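Ticket 1713 - Play kitchen table, plates and food set
Opened by: Efa Cadwaladr
Assigned to: Helmut Reuter
Status: open
Problem: staff can't agree which plate the bread and the eggs go on, and the setup card doesn't say.
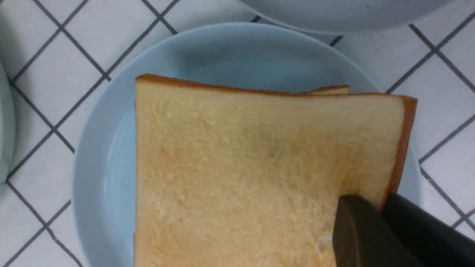
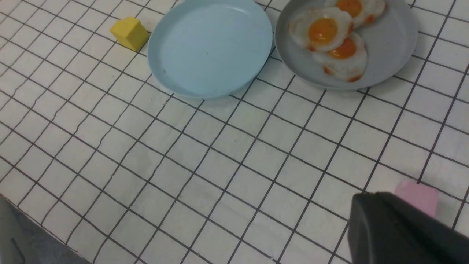 Uneck, 21st September

Efa Cadwaladr: The card says "food on plates" and nothing else. I have seen the table laid three different ways this month. Bread on the light blue plate in the first photo, eggs on the gray one in the second. Can we fix on that?

Helmut Reuter: Fine with me. Two slices of bread, stacked, on light blue. Eggs on gray. The plates can stay close together as they are in the second photo - there is room on the grid.

Mali Parri: What about the yellow block? It's to the left of the blue plate in the second photo and it isn't on the food list.

Helmut Reuter: Checked the list. Blocks belong to the Stitgate box. Please return it there at the end of the session.

Efa Cadwaladr: Also, there are small dark specks on the blue plate in the second photo. I can't tell if they are crumbs or marks.

Mali Parri: Tried a damp cloth on all the blue plates, then warm water and dish soap. Most came clean. One still has specks, so I put it on the top shelf in the Owen room with a note on it.

Helmut Reuter: Leave it there. I will order a spare from Trendon with the next batch.

Update: new card printed and taped inside the cupboard door. Old card thrown out.

Still to do: spare blue plate. Ticket stays open until it arrives.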